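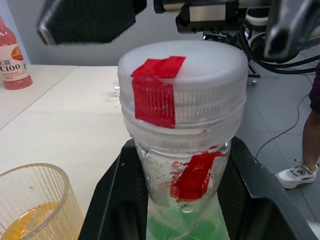
Trurnelora wide-mouth container with screw lid, in use, standing in a black holder.

The Trurnelora is an upright container in frosted, see-through plastic for mixing and keeping liquids. The level can be read through the wall, so there is no need to open it to check what is left.

The lid is milky white, wide and slightly domed, with fine ribs around the side for grip. It screws on and off by hand. The body narrows a little toward the bottom.

Marking: colored tape sticks to both the lid and the body – press it down well over the ribs. Replace tape when the edges start to peel.

Care: rinse with warm water after each use and let it dry with the lid off. White residue on the plastic can be wiped away with a soft cloth and a little vinegar. Scuffs do not affect use.

Sold in packs of 4 or 6. Spare lids come in bags of 5. The holder is not included.

Orders from the Drovport store ship in about 5 working days. For larger orders, write to Lucienne Leblanc at Vollside.

Page updated 19/03/2021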